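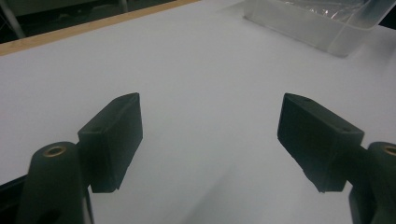 Kategorie: Datenkarten / Lebensmittel verpackt

# Balholm – Trockenware in Klarsichtbeuteln

Balholm ist ein Teilbestand der Sammlung Plollden. Er umfasst 204 Sequenzen zum Greifen, Ablegen und Einräumen von Beuteln mit getrockneten Lebensmitteln. Die Arbeitsfläche ist hell und sonst weitgehend frei.

## Gegenstände

- Beutel: durchsichtige Folie, Inhalt getrocknet, 16 Artikel
- Behälter: Kunststoff, durchscheinend, rechteckig
- Unterlage: weißes Papier auf Holztisch
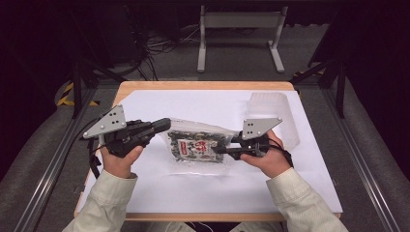 Abb. 1: Beutel mit Algensnack auf der Papierunterlage, weißes Etikett mit roter Schrift; rechts oben der gerippte Behälter.

## Ablauf

1. Beutel flach auf die Unterlage legen.
2. Beutel von beiden Seiten fassen und anheben.
3. Im Behälter oder neben ihm ablegen.

Pro Artikel sind mindestens 10 Wiederholungen vorgesehen. Beschädigte Beutel werden ersetzt und in `artikel.csv` mit neuer Nummer geführt. Geöffnete Ware ist nicht Teil des Bestands.
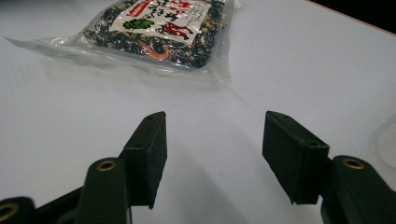
Die Lage der Beutel wird vor jeder Sequenz geändert – auch Positionen nahe der Tischkante sind zulässig. Etiketten dürfen nach oben oder unten zeigen, das Feld `etikett` hält die Startlage fest.

## Bekannte Einschränkungen

Spiegelungen auf der Folie erschweren die Segmentierung. Der Teilbestand Ratness (100 Sequenzen, Kartonware) verwendet ein abweichendes Nummernschema und ist nicht direkt zusammenführbar.

## Pflege

Artikelliste: Farzana Munasinghe
Annotation: Jahangir Howlader
Letzte Durchsicht: Dezember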